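Collecting Grasping Examples for a Humanoid Robot: Project Report

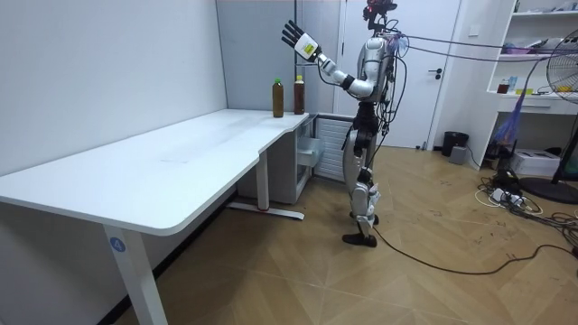

Page last changed: Saturday, June 1, 2019

Group members: Nadhirah Sutanto, Gilmar Xavier, Anderson Portela
Supervisor: Cremilda Peixoto

1. Goal

Our project was to record examples of a humanoid picking up bottles from a desk, so that a learning system could be trained on them. We did not train the final model ourselves. The group after us starts in July and will use our recordings. Our target was 300 usable examples.

2. Setup

The robot stands on the floor at the right end of desk 4 and works with its left arm. We used two plastic bottles, one with a green cap and one with a yellow cap. Both stay full during a session. In our first tests we used empty bottles, and they tipped over when a finger touched them, so we threw those recordings out.

Power and data run through the cables on the robot. The long cable on the floor has to be checked before every session. Twice it got pulled when someone walked to the door, and we lost the recording both times.

3. How we recorded

One person drove the arm with the control glove and one person ran the recording software, which we called Tasov. Each example starts with the hand open and raised above the bottles. The driver lowers the hand, closes the fingers around one bottle, lifts it, holds it and puts it back. The person at the computer then marks the example as good, failed or unclear.

We moved the bottles between examples. At first we put them wherever we liked, but Gilmar noticed that we kept choosing the same few spots near the corner. After that we used a printed list of 14 positions and went through it in order.

4. Results

We worked for 11 days and reached the target on the last one. The green cap bottle was picked up more often than the yellow one because the list was not balanced at the start. We corrected this in the second week but did not fully catch up.

The unclear label caused the most discussion. Nadhirah and Anderson disagreed on 7 examples where the bottle was lifted but turned in the hand. We left them in the set with a note.

5. Problems and next steps

The thumb was slow to respond after long sessions. Ademir Brito from the workshop tightened it, and it was better but still not even with the other fingers. Recordings from before and after the repair are kept in separate folders.

The next group should add bottles of other sizes and fix the position list before recording anything. The labeling rules are in the Tasov folder.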